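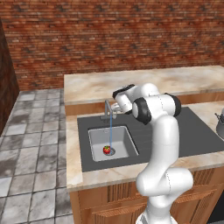

Apr 26, 2020

Day whatever of staying in. Soo-ah Ryu called after lunch to tell me about the sourdough again. She says hers doubles overnight. Mine has sat on the shelf for 11 days smelling like nail polish, and I've started to wonder how many of these people are posting the same good loaf over and over.

She also wants me to try the Nikovero course, the one where you learn to "reset your mornings." It's 300 dollars. The page claims 3,000 happy students, and every one of the quotes sounds like the same person with a different first name. I said I'd think about it. I won't. My mornings are coffee and looking at the street, and I don't see what there is to reset.

Walked as far as Brakport Road and back. The bakery has a sign up saying they'll reopen in June. Same place said two weeks, then said after Easter, so I'll believe it when I smell it. Passed maybe four people, all of us swinging out into the road like we were dodging dogs.

Started the Siriwardena novel everyone was pushing last fall. Got to page 100 and the sister still hasn't come home. The cover says "unputdownable." I put it down twice to check on the starter and once to clip my nails.

Fed the starter anyway. Half a cup of flour, half a cup of water, and I used the good flour, which I can't replace. One bubble by dinner. Soo-ah would call that progress.

Soup again tonight. Need to call the bank tomorrow before ten.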